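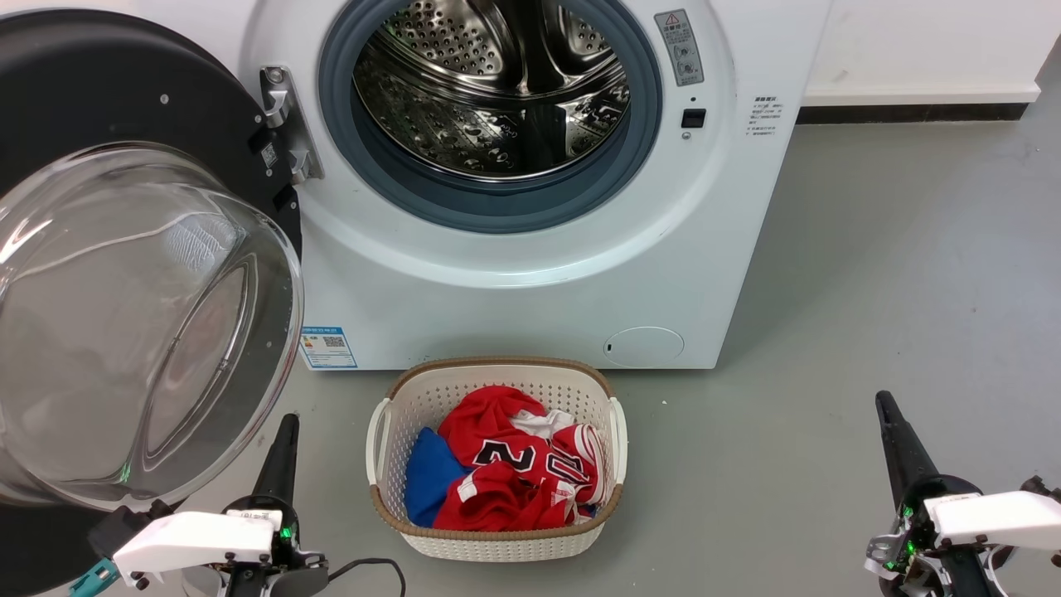 *A front-loading washing machine with the door open. The basket in front holds a red basketball jersey bearing the number 2.*

A **front-loading washing machine**, or **front-loader**, is a machine that washes clothes in a drum turning on a horizontal axis, reached through a round door in the front of the cabinet. It is the usual household type in much of Europe and Asia, and shares the North American market with the **top-loader**, whose owners can be relied on to mention that they don't have to bend down.

## Door and gasket

The door is hinged on one side, commonly the left, and swings well clear of the opening. It has a deep glass bowl that projects into the machine when closed and keeps clothes from riding forward against the seal. The bowl also makes the wash visible from outside, a feature of great interest to toddlers, cats, and adults who have remembered a phone.

Between the drum and the cabinet front sits the **gasket** (also *boot* or *bellows*), a folded ring of rubber that stops the water from joining the household. Its folds collect lint, coins, hairpins, and small socks. Manuals recommend wiping the folds after use and leaving the door ajar so they can dry. The musty smell associated with the type is chiefly the smell of this recommendation being ignored.

A latch on the door enters a slot beside the opening, where a lock holds it shut during the cycle. Many locks stay engaged for a short time after the drum has stopped. Pulling on the door does not shorten this period, although the experiment is widely repeated.

## Drum

The inner drum is generally stainless steel, perforated to let water through and often embossed with a raised pattern for which manufacturers have chosen names suggestive of jewelry or the sea. Raised paddles called **lifters** carry the clothes up one side and drop them back into the water. This falling does most of the mechanical work of washing, and for that reason an overfilled drum cleans badly: nothing has room to fall.

The customary household test is to lay a hand flat on top of the dry load. If the hand fits, the load is acceptable. If the hand has to be forced in, the load is what most people wash.

## Filter

A round or square cover low on the front panel, usually at the right, gives access to the drain filter on many models. The filter protects the pump from buttons and gravel. Opening it releases whatever water is still in the sump, always slightly more than the dish placed underneath will hold. In *The Household Drain*, the appliance writer Tiina Mustonen divides owners into those who clean the filter on a schedule and those who learn where it is on a Friday night.

## Loading and sorting

Clothes are commonly brought to the machine in a **laundry basket**, a plastic or woven container with a handle at each end. Perforated sides let damp items air out on the way, or over the following several days. A basket set on the floor in front of the door catches what falls during loading and is at the right height for unloading, a convenience partly offset by its being exactly where one's feet need to go.

Sorting is by color, fabric, and optimism. Red garments are the traditional hazard, and new ones are best washed apart from anything white. White cloth with red trim presents a difficulty in that the two parties are already sewn together; cool water and prompt removal are the usual advice.

## Sports jerseys

Basketball jerseys are mostly polyester, which dries fast and holds odor with some loyalty. Common practice is as follows:

- Turn the jersey inside out to protect the numbers.
- Wash cool, on a gentle cycle.
- Leave out fabric softener, which coats the fibers and interferes with wicking.
- Hang to dry, away from direct heat.

Pressed-on numerals may crack or lift with hot drying, while sewn ones outlast most playing careers. At the amateur club in Nestanden, laundry was taken over by Marjatta Harju after a hot wash left 19 jerseys in a shade the league declined to recognize as either home or away. Her instructions, posted inside the door of the club's laundry room, run to 31 words, of which 8 are "no."

## See also

- Clothes dryer
- Laundry symbol
- Lint
- Missing sock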